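Fendoseck finally have a second album and I can't stop playing it

2 min read

So Steinbach is out! I stayed up for it like a kid, with headphones on and the lights off, and went straight back to track one when it finished. If you only know Fendoseck from "Imum" (the single everybody's cousin had as a ringtone), you're in for a surprise, because Paraskevi Papadakis barely raises her voice until the fourth song and then wow.

A few things I've picked up from the liner notes. She wrote "Fevel" in June on a borrowed accordion. Lambros Vrettos plays every drum part himself, including the brushes on the closer. The vinyl run is 3,000 copies and mine is number 277, which I've already told my mother twice. Also, the hidden track from the first record gets a proper ending now, all 24 seconds of it!

My favorite is still "Fevel." The bass drops out before the last chorus and she just hums, and I get goosebumps on the bus every single time.

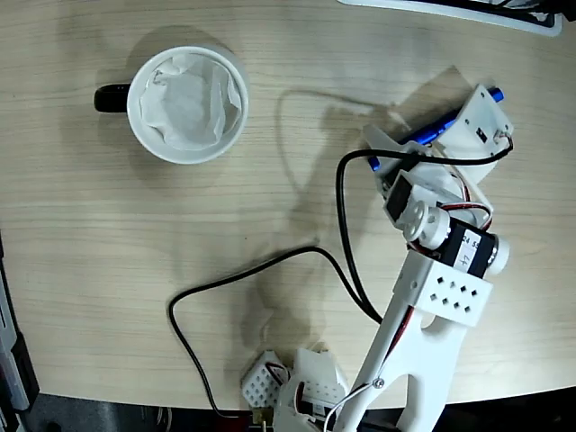
Lambros Vrettos told the crowd at the launch show that the humming was a placeholder and she'd meant to write words for it later. I'm so glad she never did. Tour dates next, please!

Last updated: Wed 14 December

Recent posts
Five opening acts I liked more than the headliner
My first record player, a love story
Songs that should have been singles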